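Right, build thread time! The sorting arm is up and running on the bench at the Claltivine shared workshop and I am far too pleased with it.

The job is simple to say: take things out of a wire basket and post them into the right box. Red, blue or yellow top. The basket is full of balls, cloths, blocks and squashed cans, all in one big heap. 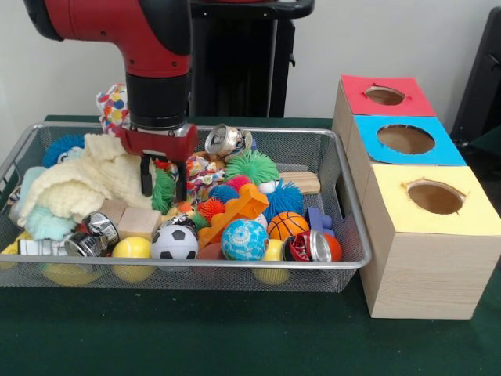 Dimell
Hobby builder, arms and grippers

I went for two fingers in the end. Fewer parts to break, and I can swap a pair over in the time it takes the kettle to boil.

Cans are my favourite thing to test on! Every one is crushed differently, so there's no tidy shape to aim for. Cloths are worse (so many folds, where do you even pinch?).

The box tops are just coloured paper with a hole cut in. The yellow one is getting a bit ragged round the edge. I love it anyway.
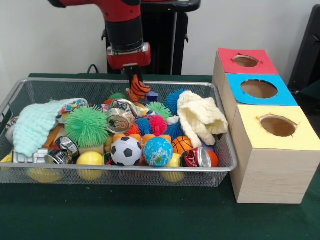 Soft toys want a slower close than the blocks do, so grip speed is now its own setting. Took me 3 evenings to get that in and I'd do it again tomorrow.

Pick log stands at 658. I'm after 3,000 before November, then I'll put all the settings up for anyone who wants a go.

Next up: rerouting that cable.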